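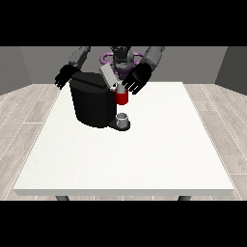 Step 1. Load the coffee task

Open the Gemstead launcher, pick the kitchen list, then coffee_mug. Black machine, red mug, humanoid behind the white table. If you get any other task your config is stale, pull again.

Check both hands track before you record anything. Wave left, wave right. Laggy? Restart the headset link, not the whole sim (takes forever).

Step 2. Record

Press R to start. Move slow near the mug, fingers clip into the rim if you rush. Keep the idle hand away from the machine.
Press R again to stop. One attempt per file. Don't chain them, the loader can't split them and you'll loose the lot.

We want 36 good demos per person. Change your approach a bit each time: higher, lower, more from the side. Identical demos are close to useless for training.

Step 3. Throw out the bad ones

Run the replay script on the folder. Delete anything with:
- a dropped mug
- a pause over 80 frames
- any file longer than 2000 frames

Fumbled but recovered is fine, keep it. The policy needs to see recoveries. Tag those "rec" in the notes feild.

Step 4. Upload

Push to the Marnport bucket, your own subfolder. Seeds go in the filename, so coffee_mug_833 means seed 833. Same seed twice = second one overwrites the first. No warning.

Training job picks up new files Saturday night. Anything after that waits a week.

Upload stuck at zero? Log out, log in, try again. Usually the token.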